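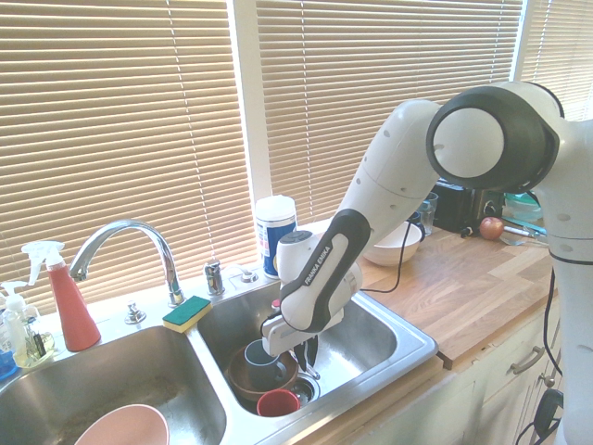 Fenna Lambrechts kept the inventory of the house at Stakcombe in a ruled book. Under Kitchen, on 13/11/2018, she wrote: sink, double, steel. Bowl, brown. Mug, blue-grey. Cup, red. She left the condition column blank.

Her uncle had washed up in a fixed order for more than five years. Mug first, then the cup, then the bowl, then anything pink. He had written the order down and signed it. Fenna had found the sheet in a drawer, under the guarantee for a kettle he no longer owned.

Teodor Vik came at two to value the furniture.

'Is the crockery included?' he asked.

'It has to be washed before it can be listed.'

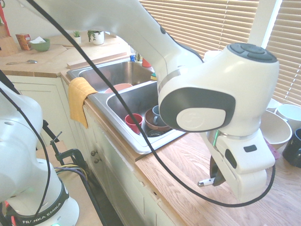

He took off his jacket and asked where the clean things went. She read him the sheet. Line four said that the bowl was to be dried at once and never left to drain.

'Why the bowl?'

'It doesn't say.'

Teodor put the value of the mug, the cup and the bowl at two pounds together – he would not separate them. Fenna entered the figure in pencil. Then she ran the hot tap until the pipe stopped knocking, and reached for the mug.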